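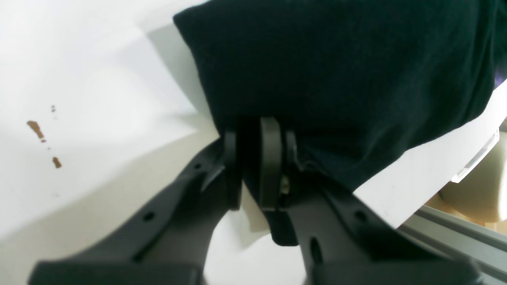
Drerlow Laundry Set - README

Folding and sorting notes for the clothes and linens in the Drerlow set. Written fast, will be cleaned up when there's time. Questions to Yavuz Kozan, he keeps the list of items. Alun Hopkin wrote the first version of the folding labels, most of them still stand.

Last edit 02/08/2019

What's in it

200 short clips of cloth being picked up, shaken out, folded, put down. 40 different pieces. Everyday stuff from people's closets plus a few things bought used. Nothing fancy, no silk, no wool coats.

T-shirts, long sleeve and short
Sweatshirts (no hoods yet)
Dish towels, bath towels
Pillowcases
Pants - mostly sweatpants, jeans are listed apart
Odd cloths that don't fit anywhere, see "misc" below

Socks were dropped in October. Pairing them took longer than everything else put together and the labels were a mess. They may come back as their own set.

Folders

clips - one folder per piece, named by piece number
labels - one text file per clip
items - the item list with fabric, color, size, care tag if it still has one
old - don't use, Alun's first pass, kept so the numbers can be checked

Labels

Each clip gets one fold label and one state label.

Fold labels: flat, half, thirds, roll, none.
State labels: heap, hanging, spread, folded.

"Heap" means dropped and left as it fell. "Hanging" means any part is held up, even if most of it still rests on something. Yes that makes hanging a big class. We argued over splitting it and left it alone.

If a sleeve is tucked under and you can't tell whether it was meant, label by the outline. Don't guess.

Towels go in thirds, long way first, then half. Shirts are face down, sleeves in, bottom up to the collar. Pillowcases are half and half again. Anybody adding clips please stick to that, we have 2 ways of folding shirts in the old folder already and it's a pain.

Colors

Plain words only. Navy, black, gray, white, red, green, tan, stripe, print. No "charcoal", no "midnight".

Dark navy and black are the worst. Under warm light they look the same and people mark them differently clip to clip. Rule: the item list wins. Look up the piece number, copy the color from there, move on. If the item list is wrong tell Yavuz, don't fix it in the label file only.

Wrinkles on dark cloth are hard to see too. For state labels go by the outline and the drape, not the creases. If the edge is straight it's probaly been laid or folded that way. If you can't find an edge it's a heap.

Misc

Pieces nobody could name from the clip alone. Some are heavy and soft, some are thin. They have a color and a state but the type field says "cloth". Please leave it as cloth unless you've had the piece in your hands. A few were changed to "sweatshirt" from the video and turned out to be a bath mat.

Washing

All pieces washed once before going in, plain detergent, no softener. Softener changes how the towels hold a fold - Alun tried it, the thirds kept sliding open. Dry flat if you can. Dark things inside out.

Lint roller before every batch of darks. White fluff shows up more than you'd think and people start labeling it as print.

Known problems

- Piece 12 shrank. Size in the item list is the old size.
- Some pillowcase clips start with the case already half folded, label says spread. Needs a pass.
- 2 bath towels have the same piece number. Different stripe, so you can tell them apart by eye, but scripts can't.
- Jeans clips are all shot with the pockets up. Would like some pockets down.
- Care tags on the used clothes were mostly cut out, so fabric is by feel. "Cotton?" with the question mark means exactly that.

Adding pieces

Wash it, give it the next number, write the number on masking tape and stick it on the bag, not the cloth. Fill in the item row before recording, not after. After never happens. Bags go on the Entili shelf, top is shirts and sweatshirts, bottom is linens.

Please no more navy for now. We have plenty. Yellow or orange would be great, and anything with a big collar.

Use

Fine for research and teaching. Say "Drerlow Laundry Set" somewhere if you publish. Don't repost the old folder, the labels in it are wrong in ways we haven't writen down.

To do

Merge the towel numbers
Redo pillowcase states
Ask Yavuz for the missing sizes
Decide on socks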